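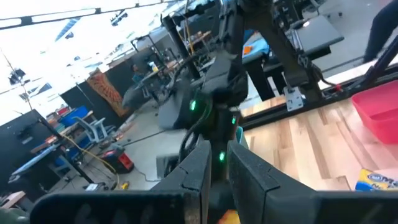
Got up at 8 and decided today was the day for the butcher-block table, all those cream and tan and brown strips I keep meaning to oil. Didn't oil it! I moved the pinkish-red bin over, moved it back, then stood there with the blue and yellow package wondering where it ought to live (still no idea). Drita called and we talked for 29 minutes, mostly about her knee. Must buy oil. And rags, the old ones are a disgrace. Soup for supper again.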